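Sound toy repair bench, notebook
24 Apr 2019

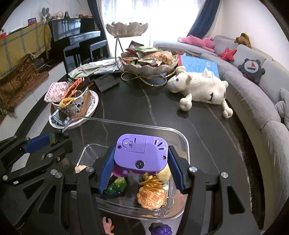 Purple toy with the slide switch, speaker slots on the side. Clear tray underneath.

Continuing from the last page. Main subject today is battery contacts, with some notes on speakers at the end.

The Kirngate box came in with the usual mix. Most of what gets written up as "dead" on the intake slip has nothing wrong with the board. The cells were left in, they leaked, and the contact at the negative end went green or furry. I want to settle on one cleaning method so that the slips from both benches can be compared. Up to now we've each done our own thing and the log is hard to read.

Method tried today:

Cells out, bagged, into the battery bin. Loose crust brushed off dry over newspaper with the old toothbrush. White vinegar on a cotton swab, only as much as the swab holds. Let it fizz, wipe, fresh swab, wipe again. Then a swab of plain water, then isopropyl. Leave the cover off for an hour with the compartment facing down. Light pass with the fiberglass pen on the part of the contact that touches the cell, and stop as soon as it goes bright. Past that point you are taking off plating, and a contact with no plating will rust by July if it goes back into a damp playroom.

Do not pour vinegar into the compartment. On job 387 it ran down the wire hole and got under the board. That one is still on the shelf with a corroded trace and I don't think it will be worth the time.

Resistance across the compartment, measured from the cleaned contact to the solder joint at the other end of its wire. Before cleaning, job 1822 read open. After vinegar and isopropyl it read 3.1 ohms, which is too high, and moving the wire made the number jump. The wire had gone black inside the insulation for a good inch. Cut back to clean copper, no improvement at the joint, so replaced the whole wire. Reads 0.2 now, same as the leads touched together. Toy plays all of its tunes at full volume and no longer resets when the motor starts.

The lesson from 1822 is to check the negative wire every time there has been a leak, even if the contact cleans up well. It creeps along the copper. If the strands are dark where they enter the joint, replace the wire and don't bother trying to tin it. Solder won't take.

Job 3961 was a different fault with the same symptom. Contacts fine, wire fine, 4.4 V at the switch with fresh cells, nothing on the far side of it. Slide switch had gone gummy. A drop of contact cleaner and twenty or so strokes brought it back. I'd call it a repair for now but put a note on the slip, as these sometimes come back. If it does, change the switch. We have the short-lever ones in the Pollock drawers, second row. The long-lever ones foul the case on anything small, and I wasted half an hour finding that out again.

Springs. The Messka springs that arrived with the last order are softer than the old ones and a little shorter. They hold an AA all right but an AAA rattles in the compartment and the sound cuts out when the toy is knocked on the bench. Stretching them helps for a short while and then they relax. I've gone back to the Fosmont springs for all AAA work. What is left of the Messka bag can be used up on AA compartments. Marked the bag.

Speakers, short note. Distorted sound is mostly dirt on the cone or a cracked case post letting the speaker buzz against the shell. Before unsoldering anything, press on the speaker frame with a fingertip while it plays. If the buzz stops, it's the post. Hot glue is not a fix, it lets go in a warm car. Use epoxy and leave it overnight under a rubber band. If the buzz stays, try a known good 8 ohm speaker with clip leads across the old one's terminals, old one disconnected on at least one side. That takes a minute and has saved a lot of guessing on boards that were fine.

Screws. Please keep the compartment screw with its cover. A strip of masking tape across both does the job. There were 2 covers in the drawer this morning with no screw and no job number. We can't send a toy back out without the screw fitted, so each of those is now stuck until a match turns up. Most take a 2.5 mm self-tapper but the thread depth varies, and forcing one splits the boss.

Stock to order: fiberglass pen refills, red and black 26 gauge stranded, isopropyl (the last bottle is under a third), swabs with paper sticks. The plastic stick ones bend.

Still open:
Dielectric grease on contacts after cleaning, yes or no. Tried it on a few last summer and didn't log which ones.
Whether citric acid does as well as vinegar. Less smell. Will mix some up and try it on the scrap covers first.
387, decide whether to strip for parts.

Next session start with the rest of the Kirngate box, leakers first. Meter needs a new 9 V, it was showing the low battery mark by the end.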